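Pultia Shared Workshop – Equipment Support
Ticket 819: Two-arm bench, left arm stops during bag task
Status: Open, awaiting part
Priority: Normal

1. Reported problem
The left arm halts when it travels from its rest position to the bag. The controller logs a communication timeout on the wrist joint and holds position. The right arm completes the same motion without error. The member reports that the fault began in July, after the Drornia control software was updated.

2. Environment
Both arms run from one Valturach power supply. Joint speed is limited to 50 percent for all members. The wrist cameras share a single hub beneath the bench.

3. Actions taken
09:40 – Power cycled both arms. Fault returned on the third run.
10:15 – Restored the previous Drornia release. No change. The update has been ruled out as the cause.
11:05 – Exchanged the left and right data cables at the controller. Fault remained with the left arm.
13:30 – Ran the left arm without a bag for 400 cycles, with the elbow held below its upper range. No timeouts were logged.
14:20 – Repeated the test with full elbow travel. Timeout logged at cycle 140.

4. Finding
The fault follows elbow travel and is consistent with a strained conductor in the left arm cable. A replacement has been ordered from Somogyi.

5. Interim instructions
Members may continue to use the right arm. The left arm may be powered for positioning only – unattended runs are suspended until this ticket is closed. The starting position for the bag task, with both grippers open at the paper bag, remains as follows.

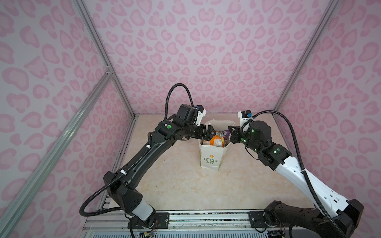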